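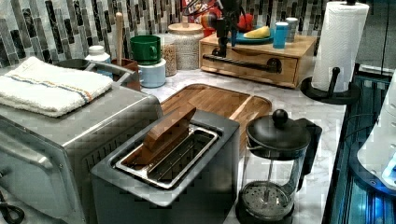
Week 4: Writing the crime brief

A crime brief is the shortest news story you will write this term, and I love teaching it, because every word shows! We start with the police statement, which usually arrives long, stiff and in the wrong order. Your job is to find who, what, where and when, and get them into one sentence a tired reader can follow. Take a burglary report that says entry was made "via the kitchen" and lists the property inside. You may be handed a whole inventory: a toaster oven with a folded towel on top, a two-slice toaster, a French press with a black lid, a wooden cutting board. Lovely detail, and almost none of it belongs in a brief. Keep what was taken, if police have confirmed it, and leave the rest in your notebook.

Practice statement (used again in the workshop)

Bevberg police report a break-in at a warehouse on the Zemville road in November. Officers were called by a security guard. 313 boxes of copper fittings are missing. One man is being sought. No arrest has been made.

Try the opening yourself before reading on. Mine would be:

Police in Bevberg are looking for a man after 313 boxes of copper fittings were stolen from a warehouse on the Zemville road.

Twenty-three words. The guard can wait for the second sentence — if there's room.

Attribution

"Police said" is a fine phrase and you can use it more than once. "Said" beats "revealed," "disclosed" and "lamented" nearly every time. Watch "alleged" too. It doesn't protect you if the rest of the sentence states guilt as fact.

Naming a suspect

Being sought, being arrested, being charged and being convicted are four separate things, and you must know which one applies before you type a name. Check the spelling, the age and the home town with the police desk. In a place the size of Bevberg, two people with the same name is quite normal.

Numbers

Write 1,442 with a comma in copy, even when the statement gives 1442. Spell out one to nine.

For next time

Read the Magalhães handout on court reporting, then rewrite the Vonent fraud statement as a brief. Bring a printed copy — we'll be marking them up by hand!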